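Workplace Health, Unit 4: Water and the Working Day
Course tutor: Yamila Herrera

Most adults lose water steadily through breath and skin, even when sitting still. Office staff often miss this because they do not sweat much. Tiredness and a dull headache in the afternoon are common early signs, and both are easily put down to something else.

Where the water is kept matters. In the Hotivdale office study, staff who sat up to 30 steps from a dispenser drank more often than those on another floor.
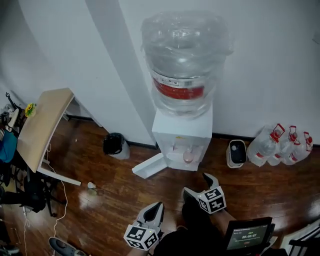
Unit 4, page 26

Tea and coffee count towards the daily total. Sugary drinks count too, but should be kept low for the sake of teeth and weight. Older workers may feel thirst later than younger ones, so a set habit works better for them.

Terms to know: intake, loss, balance, thirst response.

Reading for next week: Balogh, chapter on heat and shift work, pp. 52 onwards. Bring your own drinks diary for three working days. Hand it to Wissam Yammine before the seminar.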